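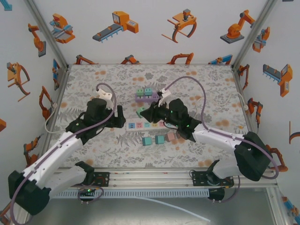 Jillden closed beta: update stops at 70 percent on Android

I have been in the closed beta of Jillden since July, and until the last patch it worked well on my tablet. Now the game wants to download 1283 MB, it goes to 70 percent, and then it begins again from zero. I play at a long table with a cloth of gray leaves and ferns, which I mention only because the router is in another room and the signal at the table is not strong. Other games update there without problems. I have 2000 MB of free storage. Must I remove the game and install it again, and will I lose my Ukley island progress if I do this?

Posted by sollstead_farmer

zeleke_main
Please do not remove it yet. The download is 1283 MB, but the launcher keeps the old files until the new ones are checked, so 2000 MB is not enough. I had the same restart on build 1393. I moved my videos to a memory card, opened the launcher again and it finished on the first try.

Your Ukley progress is saved on the server if you signed in with a Sollstead account. If you play as a guest, it is only on the device – in this case first link an account in Settings, then Profile.

Also plug in the tablet during the update. With battery saver on, the launcher can pause when the screen goes dark.

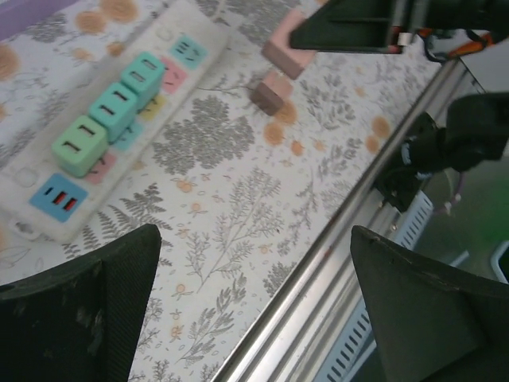 Power strip with three plug adapters on a flowered cloth.

pixelmoth
same here, i just waited for the next patch

tidewater_88
The answer from zeleke_main is correct, but I want to add one thing. After you free some space, clear the cache of the launcher and not the data. If you clear the data, a guest profile is deleted and support could not bring mine back. The two buttons are next to each other, so read before you tap.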